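Well, we did it! We finally made it to the Femerier home tour, after three years of me saying "next June" and then forgetting to buy tickets. Hubby drove, I navigated (badly), and we rolled into Senham at 9:40 with coffee on my white pants. Of course.

The tour had 5 houses on it plus the old Thorlacius pottery works, and your ticket got you into everything. We started with the yellow farmhouse on the corner because the line was shortest. Oh my goodness, the porch! Two swings, ferns everywhere, and a screen door that slams exactly like my grandma's did. I could've gone home happy right then.
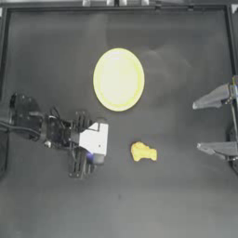
The pottery works was our second stop, and I wasn't expecting to love it as much as I did. They still have the original brick floor and a wall of old glaze samples, all those soft greens and butter colors. I've been going back and forth on dishes for the breakfast nook since spring, and I think I'm finally sold on yellow. A pale yellow plate on a dark gray top looks so fresh, even with nothing on it! Hubby says we have plenty of plates. We'll see about that.

Preben Bisgaard gave the talk there, and he was a hoot. He told us the big kiln once held 484 pieces at a time, and that his aunt painted rims there until she was 96 and only quit because the bus route changed. I bought a little creamer from the seconds shelf. It leans. 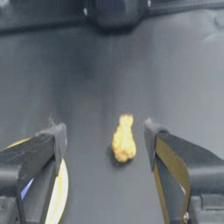 Lunch was at the church hall, where I had the chicken salad and then went back for a lemon bar, and then another one. It was a crowd of moms and strollers by that point, and I ended up talking to a lady about grandkids who will only eat one thing. Ours is in that phase too. If it's small and lumpy and golden like a chicken nugget, he's in, and anything green gets pushed to the far side of the plate. She swears by zucchini muffins. If any of you have a recipe, leave it in the comments please!

After lunch we did the last houses. My favorite was the one on Ekemow Lane with the blue pantry. She had wallpaper on the ceiling, y'all. I'm already eyeing our powder room. The one house I didn't care for was the new build, which was pretty but so very white, and they made us wear paper booties.

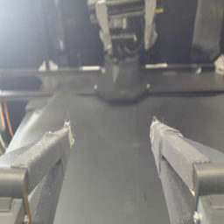 Pale, frayed wrap at the fingertips

We were home by 6 and my feet were killing me. I'll share the pantry details in my next post, once I find the paint color I scribbled on my ticket stub.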